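Wrapping and Sorting, Session 2: setting up the table

Handout to go with the practical. Read before you come in. Most of the lost time last July was people hunting for paper after they'd already started.

Bring: apron if you want one, pencil, ruler. Paper and tape are in the room. Scissors too but they're not great.

What we cover
- laying a paper mat
- where the tray goes
- order of work for small parts
- clearing down

Laying the mat

Brown paper, dull side up if yours has a dull side. Cut longer than you think. It should cover nearly all the space you'll be working in and leave a strip of bare table at the back and down one side, so there's somewhere to put things that mustn't get mixed in (pencil, labels, your list).

Line the back edge up with something straight. If the table is made of panels use the join. A crooked mat is not a disaster but everything you set out on it goes crooked too and then the rows run off the end.

Curl. Paper off a roll always wants to go back to being a roll. Roll it the other way, hold, let go, lay it down. Do this twice if it's a fresh roll. Weights on the corners for 15 minutes if you have the time, which you won't. A small ripple is fine as long as it's out at the side, away from where you are sorting. Round things find ripples.

No tape on the tabletop. The Rirnby tables mark and we get the bill. Tape under the edge, paper to paper, if you really must.

The tray

We use shallow metal trays, long compartments. There are other kinds (Hamada do a deep plastic one, Uro do one with a lid) and you may well meet them at work, but for learning, shallow is better. You can see the bottom and get your fingers in without tipping it.

Put it on the mat, at the left if you're right handed, other way round if not. Not dead centre. The centre is for working in and if the tray sits there you'll be reaching over it the whole session.

Long sides pointing whichever way lets you reach the far end of each compartment. Try it empty first.

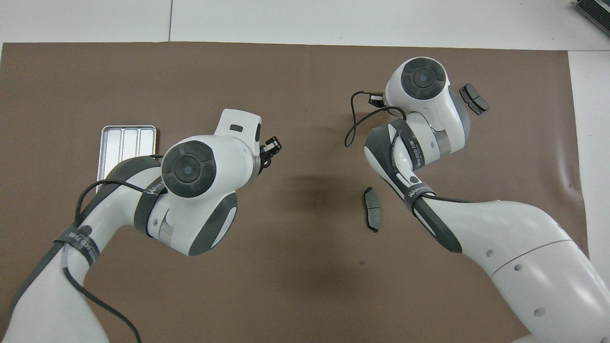
Mirela asked whether the tray wouldn't be better off the paper altogether, on the bare strip, so the mat stays clear for wrapping. Fair point, and for big items yes, do that. For small parts keep it on. Anything you drop between hand and tray then lands on paper, doesn't bounce, and you can lift the edge and tip it back. On bare table it goes on the floor. She wasn't convinced, try both and see what you think.

Light. Look where your own shadow falls before you start. If it's right across the middle of the mat, shift your chair or the lamp. Dark screws on brown paper in shadow, hopeless.

Order of work

1. Mat down, tray down, hands empty.
2. Box of mixed parts goes on the bare strip. Never on the mat.
3. Take out a small handful. Spread it flat with the side of your hand.
4. Long things first, they hide the others.
5. One kind to a compartment. If you have more kinds than compartments do the commonest ones and leave the rest in a heap at the back of the mat. Second pass for those.
6. Label before you wrap. Write on the paper before it's folded, pencil not pen.
7. Wrap, fold the ends under, set aside.
8. Next handfull.

Don't swap 5 and 6 to save time. Every year somebody wraps three packets and then can't tell which is which.

Practice set is Flotness 2053, the bag of mixed fixings in the cupboard by the door. Return the whole bag after, including the bits you think are rubbish. They are part of the set.

Folding, very short as we did it last time: square of paper, parts in the middle, near edge over, far edge over, crease, ends under. If it springs open the paper was too small. Don't add tape, cut a bigger bit.

Clearing down

Tray off first. Then pick up both short ends of the mat together so it makes a trough, and pour any strays into the box. Look at the paper against the light for pins. Fold in half, dirty side in. A mat with no tears can be used agian next week, torn ones go in the paper bin.

Wipe the tray, dry cloth, get into the corners.

For next time

Set up a mat at home, any table, any paper. Draw where you put the tray and which hand you used. Half a page of notes is plenty. If you kept knocking something, say what, and where you moved it to.

Session 3 is boxes. Bring the ruler.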